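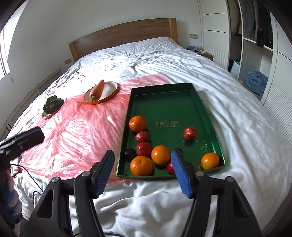
LAVOIE REACHES DOUBLES FINAL IN GINDA
Mélanie Lavoie has reached the doubles final at the Ginda indoor tournament, her best result since she joined the Prernov Tennis Club in February. She and her partner, Tô, won their semi-final in three sets after losing the first on a tie-break. The deciding set was played as a match tie-break and ended 10-8.

The pair had entered the main draw as alternates. They were given their place on the morning of the first round, when another team withdrew through injury, and went on to beat the third seeds in the quarter-final.

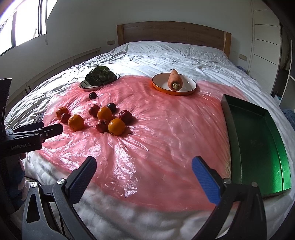

Fingers of a hand-held gripper over a pink plastic sheet.

In singles, Lavoie lost in the second round to the eventual semi-finalist from Butevon, 6-4, 7-5. She saved 9 break points in the second set before her opponent served out the match. The result will not affect her entry for the next event on the circuit.

"We had played only one tournament together before this one, and our returning was much better here," Lavoie said after the semi-final. "The final will be on a faster court, so we shall practise there in the morning."

The doubles final will begin at 3 p.m. on Centre Court. Admission is free for club members, and 100 seats have been set aside for junior players and their families. Doors open one hour before play.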